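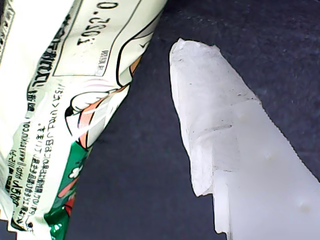 Figure 2. Frozen bar and its wrapper.

One respondent in Nendurard objected that the freezer aisle was the last place she would read a label, as her hands were cold and the door had to be shut. Similar remarks came up at the Minami stores. Of the 3000 survey forms handed out, 2972 were returned, and 94 of these carried a written comment on where storage directions should be printed. Comments were sorted into 6 groups using the Hindimel coding scheme (see Section 3.2). Forms with no store code were kept in the totals but left out of Table 4.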